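**Plevimen House, residents' meeting, 9 November 2025**

Present: Wanda Lindqvist (chair), Ramil Calimlim, Lilibeth Sebastian, Zixuan Zeng (minutes)
Apologies: Lok-yiu Tai, by text, at 11 minutes past the start

**1. Guest room bedding and fleece**
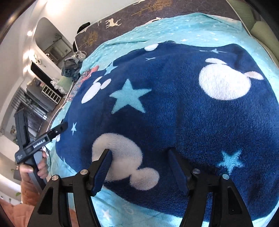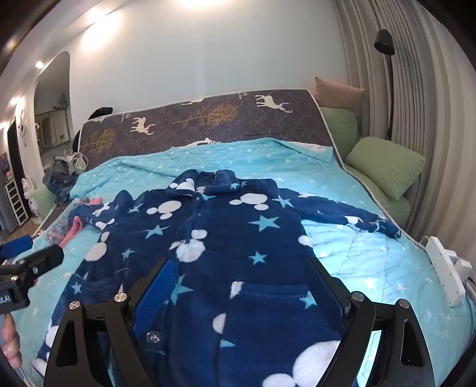

*Guest room bed: navy fleece with mouse heads and stars, on the turquoise cover.*

Lilibeth asked for a ruling on whether fleece items get folded or draped. Ramil said a drape is a fold with confidence. The chair did not accept this.

Agreed: robes are laid open, sleeves folded in, then folded in thirds and put on the shelf. Blankets go at the foot of the bed. Wanda noted that the mouse theme was voted through in July and she will not be reopening it.

Ramil wants hooks for the robes. Zixuan pointed out that the last hooks are still in their packet on the hall table. Carried over.

**2. Laundry**

The Magbanua laundry sent a bill for $438. Last quarter was $170. Lilibeth suspects the comforters. Ramil suspects Lok-yiu, who was not present to object. Lilibeth to ask for an itemized copy.

**3. House fund**

Balance is $1,528. Wanda would like it at almost $2,000 before anyone says the word "sofa" again. The word was said twice more.

**4. Any other business**

The linen closet door sticks. Everyone knew.

**Actions**

- Lilibeth: itemized bill from Magbanua
- Ramil: hooks, and a drill to go with them
- Lok-yiu: closet door (assigned in absence)
- Zixuan: send these around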